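# 关于我们

Curnau 是一家教做饭和收拾厨房的小学校。课程面向刚开始独立生活的人：第一次租房的学生、刚搬出父母家的上班族，也有退休以后才开始自己下厨的人。我们不培养厨师，不发职业证书，教的是一个人或两个人的日常三餐，以及做完饭以后怎么把东西归位。

学校设在 Molurstead 老街的一栋两层楼里，楼下上课，楼上是办公室和储藏间。每班最多 10 人，每期六次课，每次两个半小时。

## 我们怎么开始的

最早只有一门课，叫“一口锅”。当时的想法很简单：很多人不做饭，是嫌洗碗和收拾麻烦，对味道倒没有太多要求。所以第一节课不开火，先认工具，再学摆放。这个安排一直保留到现在。

2018年1月19日，学校以现在的名称登记。到目前为止，一共开过 319 期课，结业学员 1,580 人。课程表每年 6 月调整一次，学员多次提出的内容会加进去，报名太少的会停掉。去年停的是果酱课，新加的是“小台面收纳”。

## 厨房里的东西

教室里用的都是普通家庭能买到的东西，不追求成套。锅有电煮锅，也有砂锅；铲子、筷子、勺子和叉子分批添置，颜色和材质都不统一。东西旧了，只要不开裂、不掉屑，就继续用。

长柄的木制餐具和厨具，我们习惯竖着放在一个敞口的塑料盒里。竖放比平铺省地方，拿的时候也不用翻抽屉。做法有几条：

- 洗完先沥水，再用干布擦一遍，然后放进盒子
- 长的靠后，短的靠前
- 剪刀和刀不进盒子，另外放
- 盒子每周清空一次，连盒底一起洗

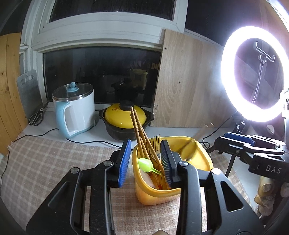 Tshabalala 来信说，她照这个办法在家里试了两个月，木铲确实好拿了，可是盒底总有一点积水，后来在里面垫了一块折好的棉布，每天换一次，情况好了很多。她还问，筷子是不是应该和铲子分开放。

我们的答复是：地方够就分开。吃饭用的筷子单独放一个筒，炒菜和捞面用的长筷子可以和铲子放在一起。垫布的办法也可以用，前提是每天真的会换；做不到的话，不如选一个底部带孔的盒子，下面放一只碟子接水。

## 课程内容

**基础班**：煮饭、煮面、炖汤、炒两样青菜，外加一次买菜课。最后一次课由学员自己定菜单，做完以后一起吃。

**收纳班**：不做菜，只整理。学员把自己家灶台和抽屉的照片带来，上课时用教室里的餐具和锅具练习分类。整理的顺序固定：先全部拿出来，再按使用次数分开，最后才决定放在哪里。一年用不到一次的，建议送人。

**桌面班**：讲怎么在餐桌上备菜和摆盘，适合厨房台面很小的家庭。这门课会用到格子桌布。浅色格子沾了酱油看得清楚，学员会更早想到擦桌子。课上也讲补光：冬天下午光线不够，切菜和挑刺容易看不清，桌上加一盏灯会方便很多。有人想把做好的菜拍给家里看，灯也用得上。

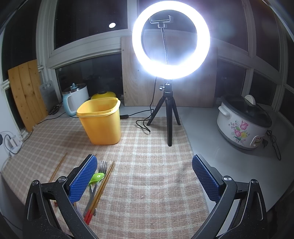
*格子桌布和环形灯*

## 合作与采购

米和干货由 Rorkura 供应，每月送货一次。蔬菜在附近菜场当天买，买到什么做什么，所以课程表上只写“时令青菜”，不写具体品种。学员有忌口或过敏，请在报名表里写清楚，开课当天再口头说一遍。

## 报名须知

基础班每期学费 31 镑一次，按期缴纳，食材包含在内。围裙由学校提供，请穿防滑的鞋，长发请扎起来。缺课可以补到下一期，每期限补一次。

教室不对外出租，参观需要提前写邮件预约。上课期间电话一般没有人接，请留言，我们下课后回复。

旧餐具可以捐给学校，木制的请先检查有没有裂纹。玻璃杯暂时不收，柜子已经放满了。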